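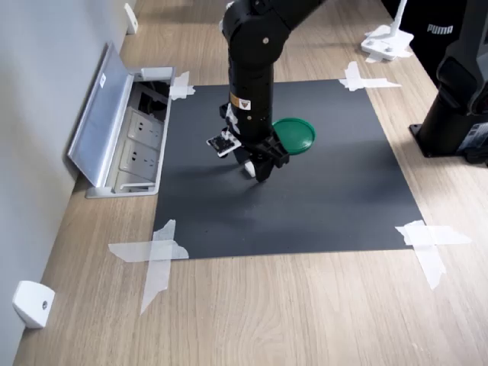 ## Pfandfreie Ausgabe von Mehrwegbehältern: Fristen und Umgang mit fehlenden Deckeln

**Verpflegung_Bastos** | Mi., 6. April

Sehr geehrte Kolleginnen und Kollegen,

im Betriebsrestaurant am Standort Bastos geben wir Speisen zum Mitnehmen seit Oktober ausschließlich in Mehrwegbehältern des Systems Naltero aus. Der Bestand umfasste zu Beginn 3000 Behälter mit Deckel. Die Ausleihe wird über Betitbridge auf das Gästekonto gebucht, ein Pfand erheben wir nicht.

Die Schalen selbst kommen überwiegend zurück. Bei den Deckeln ist die Lage unbefriedigend: Nach der letzten Inventur fehlen 13 Prozent. Da Betitbridge nur den Code am Boden der Schale erfasst, gilt ein Behälter auch ohne Deckel als vollständig zurückgegeben.

Wir bitten um Rückmeldung zu folgenden Punkten:

- Erheben Sie ein gesondertes Pfand auf Deckel?
- Welche Rückgabefrist gilt in Ihrem Haus?
- Wie wird der Schwund in der Kostenrechnung ausgewiesen?

---

**Kantinenleitung_Sued**

Guten Tag,

wir haben das Deckelpfand geprüft und verworfen. Der Aufwand an der Kasse steht in keinem Verhältnis zum Wiederbeschaffungswert. Fehlende Deckel werden bei uns als Verbrauchsmaterial gebucht und einmal im Quartal nachbestellt.

Die Rückgabefrist beträgt 23 Kalendertage. Danach wird die Schale dem Gast in Rechnung gestellt, der Deckel nicht.

---

**Abt_Nachhaltigkeit**

Der Einordnung als Verbrauchsmaterial möchte ich ausdrücklich widersprechen. Wer Deckel laufend nachkauft und den Verlust in einer Sammelposition führt, kann gegenüber der Geschäftsführung keine belastbare Aussage zur Umlaufzahl treffen. Ein Mehrwegsystem mit stillschweigend ersetzten Teilen ist in der Bilanz ein teilweises Einwegsystem.

Ich rate zu einer getrennten Erfassung von Schalen und Deckeln, auch wenn dies zunächst manuell erfolgen muss.

---

**Kantinenleitung_Sued**

Die getrennte Erfassung setzt Personal voraus, das uns in der Mittagszeit nicht zur Verfügung steht. Die Spülküche ist zwischen 12 und 14 Uhr mit zwei Kräften besetzt. Ich bitte, dies bei Empfehlungen zu berücksichtigen.

---

**Spuelkueche_intern**

Eine Anmerkung aus der Praxis: Ein Teil der vermissten Deckel ist nach unserer Erfahrung gar nicht verloren. Sie liegen in Teeküchen, Besprechungsräumen und Werkstätten, teils auch im Restmüll.

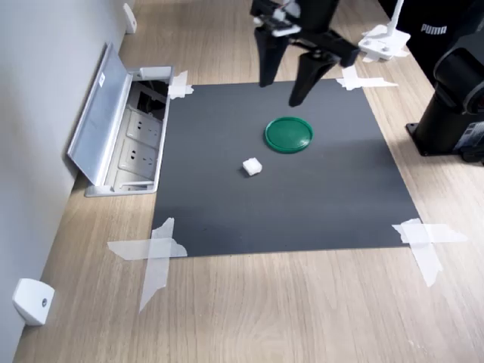 Wir haben deshalb auf jeder Etage eine eigene Rückgabekiste für Einzelteile aufgestellt, die der Hausdienst montags leert. Im ersten Monat war der Rücklauf hoch, danach ging er deutlich zurück. Dauerhaft bewährt haben sich nur die Kisten neben den Spülmaschinen der Teeküchen.

Bitte außerdem auf die Trocknung achten. Die Deckel stapeln sich feucht sehr leicht, und unser Dienstleister Himik weist Stapel mit Restfeuchte bei der Hygienekontrolle zurück. Solche Stapel gehen bei uns erneut durch die Maschine und fehlen dann in der Tageszählung - das hat unsere Schwundquote eine Zeit lang verfälscht.

---

**Verpflegung_Bastos**

Vielen Dank für die ausführlichen Hinweise. Ob bei unserer Inventur Deckel im zweiten Spülgang unberücksichtigt blieben, lasse ich klären. Die Zählung fand am Nachmittag statt, ausgeschlossen ist es daher nicht.

Zur Frist: Bei uns gelten derzeit 14 Tage. Der Betriebsrat hält dies mit Blick auf Teilzeitkräfte für zu kurz. Eine Verlängerung nach dem Vorbild von Kantinenleitung_Sued erscheint mir vertretbar.

---

**Abt_Nachhaltigkeit**

Gegen eine längere Frist bestehen aus meiner Sicht Bedenken. Je länger ein Behälter beim Gast verbleibt, desto größer muss der Bestand sein. Eine Erinnerung per E-Mail am siebten Tag wäre das mildere Mittel. Nach meiner Kenntnis lässt sich diese in Betitbridge unter »Benachrichtigungen« aktivieren.

---

**Kantinenleitung_Sued**

Die Erinnerungsfunktion ist bei uns in Betrieb. Es gab anfangs Beschwerden, weil auch bereits zurückgegebene Schalen angemahnt wurden. Ursache war eine verspätete Übertragung der Rückgabescans. Bitte vor der Einführung unbedingt testen.

In der Kostenfrage bleibe ich bei meiner Auffassung.

---

**Verpflegung_Bastos**

Wir werden die Erinnerung zunächst für die Verwaltung freischalten und die Deckel bei der nächsten Inventur vor Beginn der Essensausgabe zählen. Über das Ergebnis berichte ich in diesem Thema. Sollte ein Haus bereits Deckel mit eigenem Code einsetzen, bitte ich um Nachricht über das interne Postfach.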